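About Iltent

Iltent is a small company that makes color cosmetics and some skin care for the lips and the eyes. We started in Brekcombe, in a rented room behind a bakery, with one electric mixer and a big wish to make a lipstick that does not dry the mouth. Today we have our own building on Clarnetgate, but the mixer is still with us and we use it for test colors.

How we began

Both founders of Iltent came to this country as adults. One of us had studied chemistry and the other had worked for many years at a makeup counter, where she heard the same complaint every day: the color is beautiful, but by lunch my lips are like paper. We began to try recipes in the evenings. The first ones were too soft and melted in a handbag. The recipe which we finally sold had number 41 in our notebook, and so the lipstick is called Forty-One. Customers sometimes ask if it is meant for women of this age. It is for everybody.

We made the first 500 pieces by hand and sold them at the spring market in Brekcombe. After this the pharmacy Orlandini asked to put a small stand near its cash desk. We are thankful to them until now, and Orlandini is still the only shop besides our own where you can find the complete line.

What we make

At the moment we offer 62 shades in lipstick, tinted balm, cream blush and eye pencil. The names of the shades are simple, for example Brick, Dry Rose, Fig or Tea with Milk, so that you can guess the color before you open the cap. We do not change the shades each season. If you loved Fig three years ago, you can buy the same Fig today. When we must stop a color, we write it on the website two months before, and you have time to order.

Our balm contains castor oil, shea butter and beeswax, therefore it is not suitable for vegans. The eye pencils have no beeswax. The full list of ingredients is printed on each box, and we also send it by e-mail if the letters are too small for you. We add perfume only to the blush, and very little.

How we work

Each batch is mixed, poured and controlled in our building. A person from the team wears every new product for a whole working day, with coffee and lunch, and writes notes. We learned a lot from these notes. The blush was changed nine times, mostly because it became stripes on dry skin.

We do not test on animals. We do not promise that a cream will make you younger. In our opinion a good product should feel comfortable, have a nice color and be finished before it becomes old, and for this reason our jars are small.

The shop and the workshop

The shop is on the ground floor of 109 Clarnetgate. You are welcome to try all the shades, and we clean the testers after each visitor. If you are not sure what color suits you, please come in the morning, when the light from the window is best and we have more time to talk. It is possible to bring your old lipstick and we will look for the nearest shade. In February the shop is closed for two weeks while we do the inventory, but orders from the website are sent as usual.
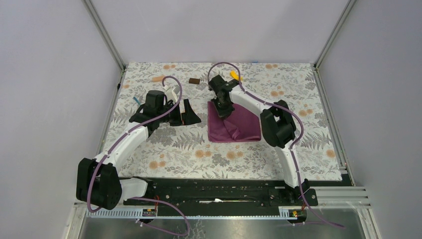
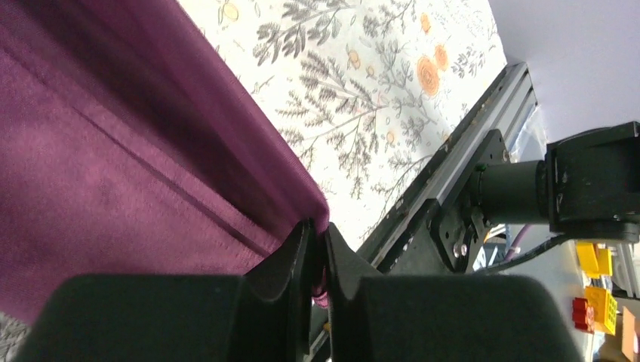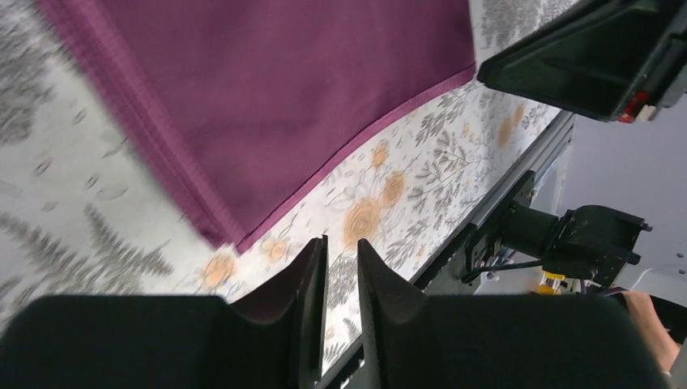 COMPANY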